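News > Arts > Film and Stage

Hovley Film Evening to Honor Costume Makers

HOVLEY, 17 October 2004 -- The Hovley Film Society will devote its annual tribute evening to the costume makers of the Veseck studio, the first time in the history of the event that the honor has gone to a department and not to a director or performer.

The society announced the decision in a statement issued after its autumn meeting. The evening will be held at the Jalulley Theater, which reopened in September following repairs to its roof and stage lighting. A program of film excerpts will be followed by the presentation of the society's silver medal, which will be kept on display at the studio.

Veseck's wardrobe department has supplied clothing for 32 feature films, along with a number of television dramas and touring stage productions. Its best-known work was done for the period drama "Midtbø," set in a fishing settlement of the same name, for which the department produced everyday working clothes for the full cast and a large body of extras. The film ran for two seasons at the Jalulley and is still requested by members each year.

"The clothing in these films was made to be worn, mended and worn again, and audiences have responded to that care," the society said in its statement. "The membership felt that recognition was overdue."

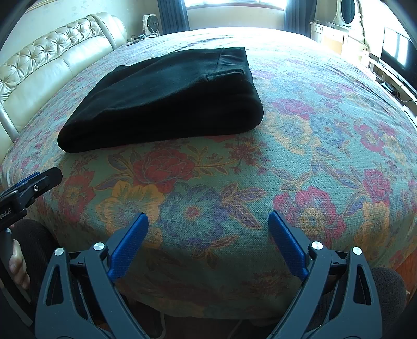 Program and Exhibition

The tribute will open with a new print of the first reel of "Midtbø," followed by excerpts from later Veseck productions. A short orchestral program drawn from the films' scores will be performed between the two halves. The society has asked that guests be seated before the first reel begins, as the doors to the main floor will be closed during the screening.

An exhibition of 100 costumes will open in the theater's upper lobby on the same evening and will remain in place through the end of the year. The garments have been selected from a collection of 4000 pieces held in storage by the studio. Many have not been shown to the public before. Design drawings, fabric samples and fitting notes will be displayed in cases beside the stairs.

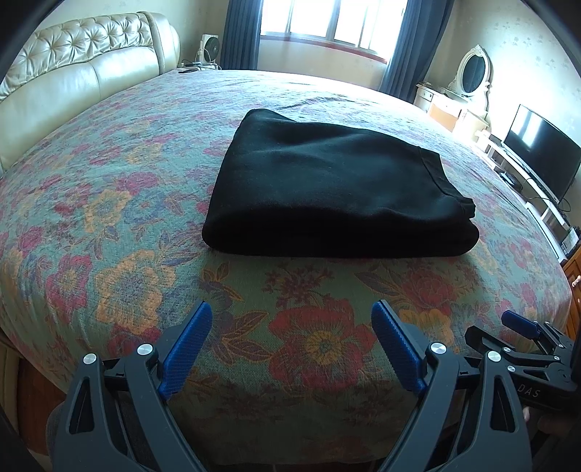 Admission to the exhibition will be free during regular box office hours. Groups from schools are asked to write to the theater in advance so that a guide may be provided. Flash photography will not be permitted in the upper lobby.

Proceeds from the tribute evening will go toward the society's preservation fund, which pays for the cleaning and repair of older prints. The society has also set aside $3000 for a training award in costume work. The award will be open to residents of Hovley and the surrounding district, and application forms will be available at the box office once the terms have been approved by the members.

Tickets for the tribute will be offered first to members of the society and then to the general public. Seats in the balcony will be sold at a reduced price to students.

Reader Comments

marsh_lane: Very glad to see this. I saw Midtbø three times and remember the coats better than the plot. Will the harbor wedding clothes be in the exhibition?

Row F: Does anyone know if the upper lobby has an elevator now? It did not before the repairs and my mother would like to see the drawings.

tolliver22: Good choice but please, society, start the film on time this year. Last year we sat through forty minutes of speeches.

marsh_lane: Row F, I called the box office about that. They said to use the side entrance and ask for the elevator key.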